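July reading thread, because I finished the new Multby spy novel at 2 in the morning and I have to talk to somebody. Mild spoilers only, I promise. 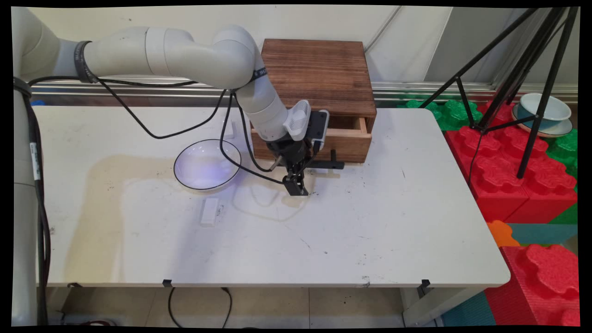

A reply came in before I'd even typed the second post, asking whether you need to read the earlier books first or if you'd be lost without them.

You can start with this one! It's book 5 in the series and I skipped two of the others myself. All you need is that Prosari is the handler, and Prosari lies to everyone - including, I'm pretty sure, the reader.

So the setup: a courier gets off a night train in a border town with the wrong suitcase. Same color, same tag, wrong suitcase. The whole first half is her trying to give it back without letting anyone know she opened it (of course she opened it).

I loved the train part. Seven chapters, one train, hardly anybody raises their voice, and I was chewing my sleeve the entire time.

The middle drags a little. There's a long stretch at a shipping company called Prerex where people read invoices to each other. I know it pays off later. I still put the book down twice and went to make toast.

Then Bañuelos shows up and wow. Best villain in the series for me. Very polite, always asks about your mother, remembers the answer. I got nervous every time he poured someone coffee.

Okay, my one real complaint: the codes. There are three different ciphers and the book explains every one of them at length. I'm sure some of you will sit there with a pencil and have a great time. I skimmed, and I could still follow the plot fine.

Someone is going to ask about the ending, so - yes, it stops very suddenly, and no, I don't think it's a cheat. I went back to the suitcase scene afterward and the clue is right there on the page. I was so mad at myself.

Library copy, by the way. The hold line at my branch was pretty long, so get your name in now if you want it before the summer's over.

Next up is the very first Multby, which I somehow never read. Please don't tell me who the mole is!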